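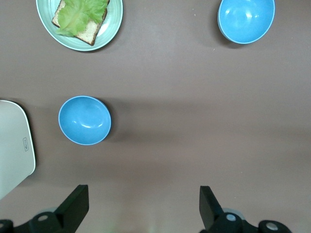
TABLE AND CROCKERY CHECK, SERVING KITCHEN

Site: Cosside House, ground floor
Area: preparation table and open shelf
Checked by: Sevim Ertürk
Read by: Müzeyyen Özkan
Date: 30 January 2019

Marks used: OK, no action. ACT, action needed, see comment. N/A, not in use at the time.

1. Table surface

1.1 Top wiped down before food is put out. OK
Comment: Wiped with the Estard spray and a clean cloth, left to stand, then wiped again with plain water. The cloth went straight into the wash.

1.2 Surface free of cuts, lifting edges and deep scratches. OK
Comment: The pale specks in the brown top are hard to tell from crumbs. Run a flat hand over the surface as well as looking at it. Do this before the plates come out.

1.3 Table stands level and does not rock. ACT
Comment: Slight movement at the window end. One foot has worn down. It has been wedged for now, but a wedge gets kicked out when people mop. New foot to be ordered from Plurnberg.

1.4 No bags, phones, keys or post left on the table. OK
Comment: Hooks by the door are being used. Keep it up.

2. Plates

2.1 Rims free of chips and hairline cracks. OK
Comment: The green plates were checked by eye and then with a fingertip round the rim. The glossy rim catches the light and a small chip can pass for a highlight, so turn the plate as you look. 2 green plates were taken out at the last check and have not been replaced. We can manage without them until the spring order.

2.2 Food sits inside the rim. ACT
Comment: Lettuce over the left side of the bread, past the edge of the slice and on to the plate. Nothing wrong with it as food, but a loose leaf is the first thing to slide when a plate is carried. Tuck it in or tear it smaller.

2.3 Plates put down clear of the table edge. OK
Comment: A hand's width is enough. Anyone who needs the space should move the plate back and not turn it round on the edge.

3. Bowls

3.1 Empty bowls clean inside before filling. OK
Comment: Both blue bowls on the table were empty when looked at. The inside is glossy and shows white spots of light, mostly from the ceiling fitting. Tilt the bowl. If the spot moves it is light, if it stays it wants washing again.

3.2 Base ring clean. ACT
Comment: This is the place that gets missed, where the flat bottom meets the side. Found a trace of dried porridge in a bowl from the shelf (not one of those on the table). Washed again by hand. The dishwasher does not reach it if the bowls are loaded too close together. Leave a slot between them on the lower rack.

3.3 Bowls not stacked too high on the shelf. OK
Comment: Limit is 7. The label on the shelf has faded and should be written out again.

3.4 Bowls kept apart from the plated food until needed. ACT
Comment: One of the blue bowls was on the same side of the table as the sandwich plate. It is better to keep all empties to the right, so that whoever is serving does not reach across food. Mentioned to the morning staff.

4. Bread and salad

4.1 Bread in date and free of mould. OK
Comment: Loaf opened the same morning, Tokgöz sliced white. Clip on the bag, bag in the bin cupboard side of the worktop. Please move it to the bread bin - the cupboard side gets warm.

4.2 Lettuce washed and drained. OK
Comment: Washed in the small sink. Curly leaf holds grit in the folds, so it needs opening out under the tap. A quick dip in a bowl does not do it.

4.3 Plated food covered if not served straight away. ACT
Comment: Open sandwiches were out with no cover. They were going to the dining room, but the covers were still in the drawer and should be out on the table before anyone starts. Uncovered food waits no more than 3 minutes.

4.4 Allergen card out for anything with bread. OK
Comment: Card in place by the hatch. The old one with the coffee stain has been thrown away.

5. Cleaning materials

5.1 Sprays stored away from food. OK
Comment: Estard bottle back in the locked cupboard. The 300 ml bottle is the one to use at the table. The large one is for refilling only and should not leave the store.

5.2 Cloths colour sorted. ACT
Comment: Green and blue cloths were in the same tub. Blue for the table, green for the salad sink. Second time this month.

6. Floor under and beside the table

6.1 Dry and clear. OK
Comment: Mop bucket put away. Mat flat, corners not curling.

Comments from M. Özkan

Agree with 2.2 and 3.4. For 4.3, I would like the covers kept on the lower shelf from now on and not in the drawer at all. Sevim to move them and tell the evening staff.

1.3 has been on the sheet since the start of January. I will ring Plurnberg about the foot myself. If it is not here by the next check, the table is to be turned so that the worn leg is against the wall.

5.2: new tub with a lid requested, to be labelled both sides.

Carried forward to next check: 1.3, 3.2, 5.2, shelf label at 3.3.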